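무인 빨래방 이용 늘자 요금·시간 표시 개선 요구 커져

혼자 사는 가구가 많은 주거지에서 무인 빨래방을 찾는 사람이 꾸준히 늘고 있다. 이용이 늘면서 건조 시간과 추가 요금을 둘러싼 불만도 함께 늘었다. 생활 서비스 조사 업체 드루르카리(Drurkari)가 무인 빨래방 이용자 1,754명에게 물은 결과, 가장 많이 나온 불만은 "건조가 끝나도 옷이 덜 말라 돈을 더 넣어야 한다"는 것이었다. 기다리는 시간이 길다는 답과 앞 사람이 빨래를 찾아가지 않는다는 답이 그 뒤를 이었다.

조사는 지난 1월 온라인으로 진행됐다. 응답자 대부분은 저녁 시간대나 일요일에 빨래방을 이용한다고 답했다. 이불처럼 집에서 말리기 어려운 빨래 때문에 간다는 사람이 많았고, 장마철이나 겨울에만 이용한다는 사람도 적지 않았다. 집에 세탁기가 있지만 건조기만 쓰러 간다는 답도 여럿 있었다.

요금 체계는 점포마다 다르다. 기본요금을 낸 뒤 1,000원을 더 넣을 때마다 건조 시간이 늘어나는 방식이 흔하지만, 늘어나는 시간은 제각각이다. 일부 점포는 이 내용을 결제기 화면에만 띄워 두어 돈을 넣기 전에는 알기 어렵다. 잔액이 남았을 때 돌려받는 절차가 매장 안에 적혀 있지 않은 곳도 있었다.

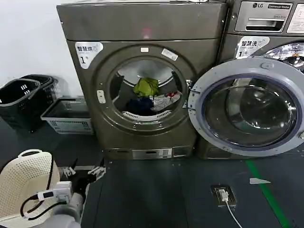
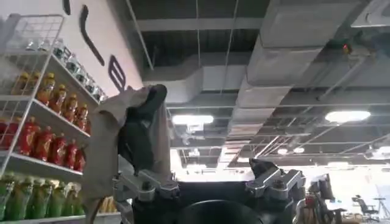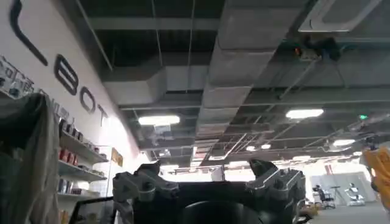
건조기에 옷을 얼마나 넣는 것이 좋은가?
드럼의 절반 정도가 적당하다. 가득 채우면 더운 공기가 옷 사이로 잘 돌지 않아 시간이 길어지고 구김도 심해진다. 수건이나 청바지처럼 두꺼운 빨래는 얇은 옷과 나누어 돌리는 편이 낫다.

빨래방 운영업체들도 대책을 내놓고 있다. 후키츠(Hukitz)는 직영점 22곳에서 기본요금으로 돌아가는 시간과 추가 요금 1,000원에 해당하는 시간을 기계 앞면에 크게 적어 붙이기로 했다. 안내문에는 이불, 수건, 셔츠 등 빨래 종류별로 권장하는 건조 시간도 함께 넣는다. 다음 달부터는 건조가 끝나기 5분 전에 휴대전화로 알림을 보내는 기능도 시험한다. 알림을 받으려면 결제할 때 전화번호를 입력해야 하며, 번호는 당일 밤 12시에 삭제된다.

호벨리스(Hovelis)는 찾아가지 않은 빨래를 처리하는 기준을 새로 정했다. 종료 후 20분이 지나면 다음 이용자가 빨래를 꺼내 비치된 바구니에 옮겨 담을 수 있다. 바구니에는 기계 번호가 적힌 표를 달아 둔다. 하루가 지나도 주인이 나타나지 않으면 업체가 거두어 2주 동안 보관한 뒤 처분한다. 회사 측은 그동안 이용자끼리 다투는 일이 잦아 기준이 필요했다고 설명했다.

이번 조사를 맡은 루키아 아타나시아디스 드루르카리 연구원은 "이용자들이 가격 자체보다 얼마가 들지 미리 알 수 없다는 점을 더 불편해했다"며 "표시 방법만 바꿔도 불만이 꽤 줄어들 것으로 본다"고 말했다. 그는 매장에 연락처가 눈에 띄게 붙어 있는지도 만족도에 영향을 주었다고 덧붙였다. 기계가 멈췄을 때 전화를 걸어 바로 연결된 이용자들은 고장을 겪고도 같은 점포를 다시 찾는 경우가 많았다.

이용자가 비용을 줄일 방법도 있다. 집에서 빤 옷을 가져갈 때는 탈수를 한 번 더 하고 가면 건조 시간이 짧아진다. 건조를 시작하기 전에는 보풀 거름망이 비워져 있는지 살피고, 막혀 있으면 매장에 적힌 번호로 알리면 된다. 옷에 붙은 취급 표시에 건조기 금지 기호가 있으면 넣지 말아야 한다. 니트와 고무 코팅 제품은 줄거나 상할 수 있다.

드루르카리는 올여름 같은 문항으로 다시 조사해 장마철 이용 실태를 비교할 계획이다. 조사 결과 요약본은 회사 홈페이지에서 무료로 받을 수 있다.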